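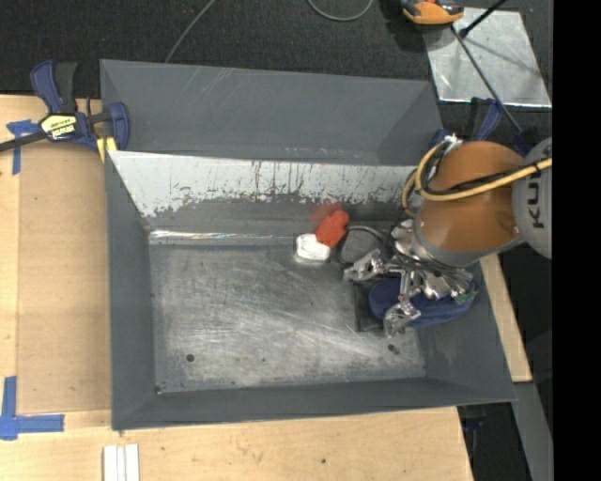 A robot arm and gripper over a metal bin of mixed objects at Rowbotham.

Fomari Opens Remote Teaching Station for Bin Picking

Fomari has opened a bin-picking station at its Rowbotham site where operators teach a robot arm by remote control. The station runs Atska, the company's software for recording demonstrations.

An operator moves the arm with a hand controller, picks an item out of the bin and sets it down. Atska stores the arm and gripper motion from each attempt. Operators have recorded 599 demonstrations to date, using 205 different items.

"Flat items next to a sloping wall take the most practice," said Darcy Lapointe, who leads operator training. "We record the missed grasps too."

New operators train for 2 days before their recordings are kept. The bin is clamped in place during sessions.

Kinar, a parts distributor, will send 6 of its staff to the station in June. Visits can be arranged through Wayne Parsons at the Rowbotham office.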